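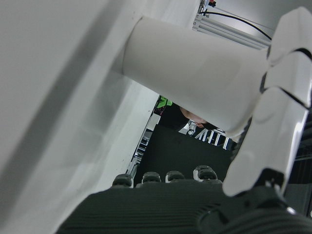 Galeria: bancada de montagem e ensaio de peças, sala 4

Página atualizada na quarta-feira, 29 de janeiro de 2025. Registo: Leopoldo Cuautle.

A sala 4 do projeto Arkar recebe trabalhos de manuseamento de peças cilíndricas e de painéis. A disposição atual foi definida em dezembro, depois da transferência do equipamento que estava no edifício Jaramillo. A bancada principal tem 164 cm de comprimento e assenta em pés reguláveis. A iluminação de teto mantém-se constante durante as sessões.

Cilindro branco seguro pelos dedos da mão, com a extremidade aberta e arredondada. Superfície branca lisa, de acabamento mate, ao lado; perfil de alumínio e painel preto plano ao fundo.

Notas de utilização

Cada sessão dura 20 minutos e exige a presença de 2 operadores. As peças são guardadas nas caixas Plillow, separadas por diâmetro. Os painéis ficam na estante Vusteswood, na vertical, com a face lisa virada para dentro. Riscos e manchas anotam-se na folha da bancada antes da arrumação. Pedidos de acesso às imagens em resolução original devem indicar o número da sala e a data da sessão.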